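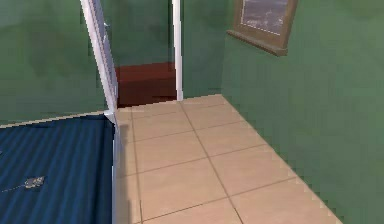

Slide 4: What the controllers were given

Start here, skip the title recap if we are running late.

Two controllers, Harari and Condel. Same base, same simulated camera, same start poses. The only thing swapped between runs is the controller. Say this twice, it was the first question at the April review.

The bedroom view on screen is from the Pakgate apartment set. Blue bed on the left, tiled floor, open door, next room beyond. Task for this start pose: leave through the doorway and stop in front of the dark red-brown furniture.

Point out the edges. The right-hand wall meets the floor in a stair-step line, and the white edge of the bed is pixelated too. Both controllers take their floor boundary from the image, so this matters on slide 6.

Slide 5: Test setup

349 episodes per controller. Episode ends on stop command, collision or timeout. Camera height and tilt fixed for all runs. No map given in advance. No depth channel – color only.

Tharun Chettiar wrote the episode sampler. Questions about how start poses were drawn go to him.

Slide 6: Results

Harari: 57 collisions.
Condel: 49 collisions.

Pause. Do not call Condel the winner. The gap is small and comes almost entirely from door edges. Harari cuts closer to a door that is seen nearly edge-on, and it clips the panel during the turn. Condel swings wide, then loses time correcting.

On jagged floor boundaries Harari oscillates. Steering command flips sign from one update to the next while the base moves along the wall. Condel filters the boundary over several updates and holds a straighter line, at the cost of a slower response when the boundary really does change.

Show the steering plot. Leave it up for a few seconds before talking.

Slide 7: Camera settings

We repeated the door episodes with the camera tilted down 2 degrees. Harari improved, Condel did not change. Our reading is that Harari needs more floor in view near the base. We have not tested larger tilts. If someone asks about a wider lens, same answer: not tested.

Slide 8: Limits

Simulation only. Soft textures, no motion blur, no wheel slip. The Nambiar base has noticeable slip on tile and neither controller models it.

Timeout was set by hand. A longer timeout would favor Condel.

Slide 9: Next

Port both controllers to the Nambiar base. Keep the episode format so the logs can be compared line by line. Rerun the door cases first.

Backup slides: tuning values for both controllers, list of excluded start poses. Only open these if asked.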